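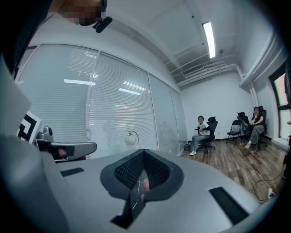
Glazed partition, blinds down

policarpio_fm wrote:
Looking for opinions on the blinds behind this partition. White horizontal venetians, on the far side of the glass, with white vertical posts between the panes. The office wants them gone and film on the glass instead. I would keep them. Slats can be tilted; film is fixed once it is on.

Brondgate wrote:
Film. We did a similar room in Celtbridge and the cleaning time alone justified it. Venetians take me roughly 40 minutes per bay if done slat by slat, and they look grey again by August.

Arnel Bautista wrote:
Disagree with Brondgate. Behind glass they collect less dust on the room side, and nobody sitting at a desk can catch the cords. What is the drop, and are they one blind per pane or one long headrail?

policarpio_fm wrote:
One per pane, I am told. Drop not measured yet. They reach the bottom of the glass when down.

Arnel Bautista wrote:
Measure before ordering anything. If the slats are 25 mm you can get replacement ladders and cord locks from Londosden, minimum order 8. Cheaper than stripping them out and making good the fixing holes.

Brondgate wrote:
Cord locks fail again within 3 years in my experience — usually the pane nearest the door, which gets pulled up and down all day. Frosted film has no moving parts.

tilt_rod wrote:
Film also does nothing for glare if the window is on the other side of that corridor. Frosted glass with light behind it is worse than clear. Try a sample on one pane first and look at it at 4 pm.

policarpio_fm wrote:
Fair point. Quote for film came in at 1,000 fitted, excluding removal of the blinds. I will ask for a sample pane and measure the drops at the same visit.

Brondgate wrote:
Ask whether removal includes the brackets. Ours did not.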